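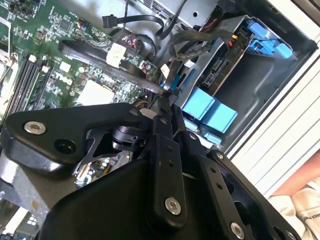
Big news from the Cordero branch library, where I've been a card holder longer than I care to say: the overdue fines are gone! Lorraine Heywood, who runs the front desk, taped the notice up on 16/12/2023 and I read it twice while I had my coat half off. I grew up in a small apartment, so the library was where I went to get some elbow room. I also ran up fines like you wouldn't believe. I still owed $11 on a gardening book from September, and now I don't.

The way it works is pretty simple. If you bring a book back late, you pay nothing. If you never bring it back, you get a bill for the book after 3 months, and the bill goes away when the book shows up. Lorraine told me 318 cards were blocked over old fines, a lot of them kids' cards, and every one of them works again as of this week. You don't have to call or fill anything out — just come in and borrow something. 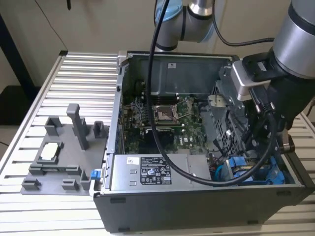 Vol. 11, No. 2

I asked her if people would just keep everything forever. She laughed and said the Sesach branch dropped its fines last year and the shelves over there look fine to her. Books that had been under beds for ages came home in grocery bags, some with the old paper cards still in the pocket. One man mailed his back with a thank-you note. I'd like to see that note.

Not everybody is thrilled. The fellow ahead of me in line said he had paid his fines all his life and wanted to know where his refund was (there isn't one, sorry). I get it, a little. But I'd still take full shelves and busy kids over a jar of quarters.

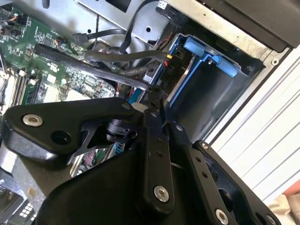 The other change is the hours. The branch now stays open until 8 two nights a week, and the Bromeo Street door will be unlocked for those evenings so you don't have to walk all the way around. There's a new shelf of how-to books by that door too, and I've already been through most of it: bread, bikes, sewing, and a fat one on desktop computers for anybody who has ever had the case open and wondered what they were looking at. I took the bread one. It's due in 3 weeks, and I plan to be on time anyway — mostly.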